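修订于 2019-01-14。原稿 Loretta Dvorak，增补和脾气较大的几处注释 Treasa Ó Gríofa。

# 第二部分：架机、装片、放映

适用机型：Drotason 679 型十六毫米有声放映机，带光学还音，不带磁性还音。如果您那台侧面多出一个标着“MAG”的旋钮，请去看附录，本部分从第三步起就对不上了。

第一部分讲的是开箱和电源，默认您已经读过。没读过的人通常会在“接通电源”那一节翻回去，所以我们在那里不再留页码，省得您觉得自己被监视。

## 2.1 动手之前

请先备齐以下物品：

- 放映机本体，连同前后两只片盘臂
- 空的收片盘一只，尺寸不小于要放的那一盘
- 软毛刷、棉签、无绒布
- 备用放映灯泡，Perkow 的卤素灯即可，型号见灯室盖内侧的标签
- 备用还音灯泡
- 剪刀和接片机
- 一段不心疼的旧影片，练手用

最后一样常被省掉。拿正片练手的人，第一次学会的东西往往是怎么用接片机。

**注意：** 收片盘一定要检查。盘边稍有弯曲，空转的时候看不出来，等片子卷到一半，它就会以固定的节奏刮影片，声音很像有人在后排嗑瓜子。您会先瞪后排，瞪完才来看机器。

## 2.2 摆放

1. 选一张不晃的桌子。折叠桌可以用，前提是您把四条腿的锁扣都扣上了，请弯下腰确认一遍。
2. 放映机正对银幕中心，镜头轴线尽量与幕面垂直。机器放低了再靠前脚垫抬头，画面会变成梯形，演员的腿会比剧本要求的粗。
3. 把两只片盘臂分别装上。前臂供片，后臂收片，插到底后旋紧滚花螺母。用手拧，别用钳子。
4. 检查收片臂上的弹簧皮带，看它在轮槽里有没有扭成八字。扭成八字它照样转，只是方向相反，于是收片盘会热情地把影片往外送。
5. 电源线从桌子背面走，地上的那一段用胶带压平。观众进场时灯是暗的，他们的脚对电源线有一种天生的亲近。
6. 音箱放在银幕旁边，不要放在放映机旁边。扬声器线不够长就换长的。

银幕方面，Shao 的三脚架幕和白墙都能用。白墙的问题在于它旁边一般有门，门一般有人要进。用三脚架幕的话，先张开脚架，再拉幕布，收的时候顺序反过来。照着错误的顺序做，幕布会自己收回去，速度比您预料的快。

**小心：** 机器开灯后灯室外壳很烫。搬动前断电，等它凉透。原稿这里写的是“稍候片刻”，增补者对“片刻”的长短有过亲身体会，因此改成“凉透”。

## 2.3 清洁片道

每次放映前都要做，换盘时也要做。没有观众会因为片门干净而鼓掌，但画面边上趴着一根毛，全场两小时都会看着它跳舞，散场后谈论的也是它。

1. 断电。
2. 把镜头座向外拉开，露出片门。镜头可以留在座里。
3. 用软毛刷从上往下刷片门和压片板，注意片窗四个角。
4. 积在滑轨上的药膜碎屑用棉签或竹签轻轻剔掉。不许用螺丝刀、钥匙、指甲锉。螺丝刀留下的划痕，此后会忠实地复制到您放过的每一部片子上。
5. 用无绒布擦所有滚轮，边擦边用手指拨，确认它们都转得动。不转的滚轮等于一把锉刀。
6. 还音鼓旁边的小透镜用干净棉签擦一下，擦完不要再用手去确认它干不干净。
7. 镜头前后镜片用镜头纸。没有镜头纸就先不擦。

**注释（T. Ó G.）：** 有人来信问能不能对着片门吹气。可以，如果您有把握吹出去的只有气。

## 2.4 装片

机身侧板里印着一张穿片线路图，画得很清楚，可惜片子一装上就把它挡住了。建议先看图，用旧片练到不看图也能穿，再去碰正片。

### 确认影片的头尾与朝向

供片盘装上以后，影片应当从盘的前侧垂下来，齿孔朝向您自己。有声片只有一边有齿孔，另一边是声带，装反了您会发现齿轮上的牙正在给声带打新孔。

护片上通常写着片头或片尾。片头护片多用绿色，片尾多用红色，这个习惯大多数资料馆都遵守。大多数的意思请自行体会。拿到陌生的拷贝时，先拉出一段对着光看：画面应当头朝下进片门，落到银幕上才是头朝上。

### 穿片步骤

1. 把护片最前端剪齐。带毛边、带折痕、带陈年胶带的那一截不要舍不得，它不在剧情里。
2. 装上供片盘，按下轴端锁扣，轻轻往外拽一下盘。它应该拽不动。
3. 拉出足够长的护片，够从供片盘走到收片盘，再绕上几圈。拉少了，您会在第九步重新回到这一步。
4. 打开镜头座。确认灯关着，马达关着，速度开关在“有声”（每秒 24 格）。
5. 影片绕过第一只导轮，放到上齿轮上，对准齿孔，合上夹片座。听到轻轻一声“嗒”才算合上。用力才能合上，说明孔没对准，请停止用力。
6. 在上齿轮与片门之间留出上弯。弯的大小以机身上那条浅刻线为准，弯顶刚好挨着线。
7. 影片放进片门，两边都落在滑轨之间，然后推回镜头座。推之前再低头看一眼，片子没有落到位时镜头座也能关上，只是画面会像在坐船。
8. 留出下弯，再绕过还音鼓。过还音鼓的那一段要贴紧，不能松。声音发飘、发颤，全体角色说话都像在水里，十有八九是这里没贴紧。
9. 依次经过下齿轮和末端导轮，拉到收片盘，把片端塞进盘芯的槽里，顺着转动方向绕上几圈。
10. 用手转动机身侧面的手动旋钮，转上几整圈，看着影片走。上弯和下弯应当一起一伏，大小不变。越走越小，或者越走越大，退回第五步。
11. 合上侧盖。

**注意：** 上下弯是装片里最重要的东西。抓片爪一格一格地拽，齿轮匀速地转，两者的脾气完全不合，全靠中间这两个弯在调停。弯没了，影片就直接夹在两者之间。679 型装有弯环恢复杆，放映中弯丢了，可以按一下救回来。如果一盘片子里要按很多次，该救的就是片子了。

**小心：** 不要在马达转动时用手指去“帮”影片进齿轮。齿轮不需要帮助。

## 2.5 调焦与画框

正式观众进来之前，用旧片把下面几步做完。当着观众调焦也行，只不过每个人都会告诉您什么时候清楚了，而且意见不一。

1. 开马达，等转速稳下来，再把主开关拨到“灯”。顺序不要颠倒，片子停着而灯亮着，片门里那一格很快会起泡、变棕，然后从电影史上消失。
2. 转动镜头筒对焦。先看字幕边缘，没有字幕就看银幕上的颗粒。颗粒清楚了，画面就清楚了，画面仍然不清楚的话，那是当年摄影师的事，转镜头救不了他。
3. 左右焦点不一致，说明机器没有正对银幕，回到 2.2。
4. 用画框旋钮把画面上下位置调正。银幕底部露出一排别人的头顶，顶部少了一排自己的，就是画框没对好。
5. 画面大小靠前后挪机器来调。挪之前先关灯、停机。
6. 变形宽银幕拷贝需要外加变形镜头，并且要转到正确的角度。判断标准很简单：找一个圆的东西。车轮、盘子、满月都行。默片里的胖子不算圆的东西。

## 2.6 声音

1. 打开放大器，音量旋到最小。
2. 确认还音灯亮了。它在还音鼓后面，很小，橙黄色，坏的时候不声不响，这一点上它倒是称职。
3. 放一段有对白的旧片，慢慢加大音量，以最后一排听得清对白为准。
4. 调音调旋钮。老拷贝高频噪声多，往低处转一点，对白会温和些；转得过头，所有人都像隔着门在说话。
5. 空场试音时音量要比您觉得合适的略大，人坐满以后会吸掉不少声音。观众穿冬衣时吸得更多，三月里尤其难估，一半人还穿着大衣，另一半已经坚信是春天。

有嗡嗡声，先查接地，再查扬声器线是不是跟电源线捆在了一起。有规律的哒哒声，是还音光束扫到了齿孔，影片横向偏了，请看第三部分的侧导轮调节。没有规律的哒哒声，请回头看看 2.1 里那只收片盘。

声音和口型差一点，多半是第八步那里下弯留得过大或过小。声带的位置比对应的画面超前一小截，机器的设计已经替您算好了这段距离，前提是您按刻线留弯。差得很多的话，先查一下片名，有些片子是后期配音的，当年就没对上过。

## 2.7 放映默片

速度开关拨到“默片”。换速之前停机，679 型的换速机构经不起带电拨动，Drotason 的维修单上有一栏专门给它。

默片两边都有齿孔，照样可以在本机上放。请把放大器关掉，否则还音灯会很认真地朗读右边那排齿孔。

速度的问题在发烧友中间争论已久。档位只有 2 个，而当年的摄影师是用手摇的，摇得快慢要看心情、看天气、看导演是不是在催。慢档会让送葬的队伍走得像送葬，快档会让他们走得像要赶火车。建议两档各试一段，挑走路最像人的那一档。有现场伴奏时请提前告诉乐手用哪一档，他们会感谢您，也可能会换一首曲子。

## 2.8 放映中

放映开始以后，操作者应当留在机器旁边。这条规定最容易违反，片子越好看越容易违反。Flenness 放映厅的做法是给机器旁边那把椅子换成最不舒服的一把，目前看效果尚可。

1. 开场后头几分钟盯住上下弯。
2. 耳朵比眼睛有用。机器走顺时是均匀的沙沙声，声音一变，先停灯，再停机，然后再去想为什么。
3. 断片时不要在黑暗里接。停机，把断口两端重叠着绕进收片盘，夹一张小纸条作记号，接着往下放，散场后再用接片机接好。不要用订书钉。不要用透明胶。曾经有人用创可贴，那份拷贝至今还在流通。
4. 灯泡烧了：断电，等灯室凉透，戴手套或垫着布换上新灯。手指印留在卤素灯玻璃上，会让它提前退休。
5. 片尾护片全部走完再关灯。字幕没放完就开大灯的人，请在放映记录里签上全名。

**注释（L. D.）：** 一只满盘能装将近 900 英尺的片子时，中途很少需要换盘，人也就容易松懈。请记住收片盘越来越重，供片盘越来越轻，皮带是知道的。

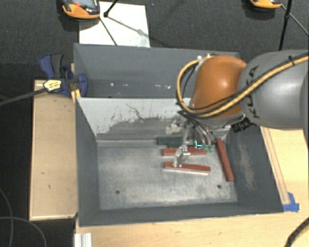

## 2.9 倒片

放完的影片是尾在外、头在里，需要倒回去。请当场倒，或者在片盒上写明“未倒”。什么都不写的人，会让下一位放映员以悲剧的结局开场，再一路放回到大家都还活着的时候，而且是倒着走路。

1. 停机，断灯，让机器空转一会儿给灯泡降温，再关马达。
2. 影片末端从收片盘直接拉到供片盘，不经过片门，不经过任何齿轮。这句话我们想印成红色，印刷预算没有批准。
3. 片端塞进供片盘的盘芯，顺着倒片方向绕几圈。
4. 拨到“倒片”，手掌轻轻悬在收片盘侧面，感觉它有没有左右摆。
5. 快到头时降速，最后几圈用手转。片端甩起来会抽人。
6. 倒完后用一小截纸胶带固定片端，胶带一头折一下，方便揭开。

倒片时不要为了让片卷更紧去拽片端。片层之间一摩擦，划痕就是竖着下来的细雨，以后这部片子里每一场戏都在下。

## 2.10 收机

1. 断电，拔插头，等灯室凉透。
2. 再做一遍 2.3 的清洁。刚放完的碎屑最好刷，过几天就长在上面了。
3. 取下两只片盘臂，收进机箱盖内的卡槽。前臂在左，后臂在右，放反了箱盖差一指宽合不上，请不要坐上去。
4. 盖上镜头盖。
5. 电源线松松地绕，不要缠在片盘臂上。
6. 填写放映记录：片名、盘号、断片位置、换过哪些零件。“一切正常”四个字请只在一切正常时使用。

影片本身竖着放还是平着放，请以片盒上的标注为准。打开片盒闻到醋味，请把它和别的片子隔开存放，并通知出借方。醋味会传染，这一点上片库里从来没有例外。

## 2.11 常见故障速查

| 现象 | 先看哪里 |
|---|---|
| 画面上下跳 | 弯丢了，或齿孔有损伤；按恢复杆，不行就重新装片 |
| 画面左右晃 | 影片没落进滑轨，见 2.4 第七步 |
| 画面发虚，时好时坏 | 压片板弹簧，或片子本身翘曲 |
| 高光处往上往下拖出白条 | 遮光器不同步，送修，不要自己拆 |
| 有画面没声音 | 还音灯、音量旋钮、扬声器插头，按这个顺序 |
| 有声音没画面 | 放映灯，镜头盖 |
| 收片盘不转 | 皮带脱落，或片盘没锁住 |
| 影片堆在地上 | 同上，但您发现得晚了 |

“镜头盖”写在表里，是应 Treasa Ó Gríofa 的要求。她请我们注明，她从没犯过这个错误。原稿作者请我们把上面那句话也留着。

影片已经堆在地上时：先停机，让周围的人都站着别动，找到与机器相连的那一端，从那里开始用手慢慢往收片盘上绕。不要从中间抽。地上若有茶水，先挪片子，再擦茶水。绕完以后这一盘需要清洗，方法见第四部分“清洗与修补”。

更换皮带、调节侧导轮、校正还音光束，均见第三部分。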